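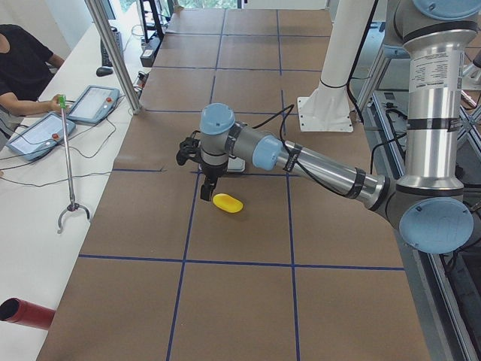 What do you need to know before you can take a bench slot?

You need the safety sheet signed, one supervised session behind you, and a look through this README. Experience with robots isn't needed. Most first-year members haven't touched an arm before they join.

Gunda – student pick-and-place project
README for the code and the recorded runs
Last updated 2021-05-23
Maintainer: Lotte Van der Linden

What this is

Gunda is the term project of the Varnero robotics club. Members write a short program that picks small objects off a papered table and puts them down in a named cell. The table is marked into cells with blue tape, and all our scripts use the same cell names, counted from the desk end. This folder holds the starter code, the cell map and the recorded runs from every team that agreed to share theirs.

Folders

starter/ – the program every team begins with. It homes the arm, opens the gripper and stops.
cells/ – the cell map. Edit this if the tape is redone, and tell the other teams.
runs/ – 1000 recorded runs, one folder each.
prello/ – our logging tool. Start it before the arm program, or the first few seconds of joint data go missing.
old/ – code from the October build. It doesn't run with the current gripper settings and is kept for reference.

What a run contains

Joint positions, gripper opening, the target cell and a result written in by the team. The result is one of: placed, dropped, missed, stopped. "Stopped" covers every run ended by a person, whatever the cause. Notes are free text and the spelling is what it is.

Known problems

Teams didn't agree at first on what "missed" meant. Some used it for a grasp that closed on nothing, others for an object put in the wrong cell. Wrong-cell runs are being relabelled as dropped, with a note, but the work isn't finished.

Cell names in the early runs are mirrored left to right. The script fix_cells in starter/ corrects them. Don't run it twice on the same folder.

The Fabbri team changed their approach height partway through, so their runs shouldn't be averaged together.

At the bench

Book two people per slot. One runs the program and the other keeps a hand near the emergency stop. Keep the speed at the starter setting until you have three clean placements in a row. Stop the arm before reaching over the table for any reason, including to straighten the paper.

Sharing

Club members can use the runs in coursework. Please name the team whose data you used. Anyone outside the club should ask Lotte first – some teams have only agreed to internal use, and their folders are listed in runs/internal.txt.

To do

Finish relabelling the wrong-cell runs.
Add a colour check to the starter program.
Write up the gripper settings properly.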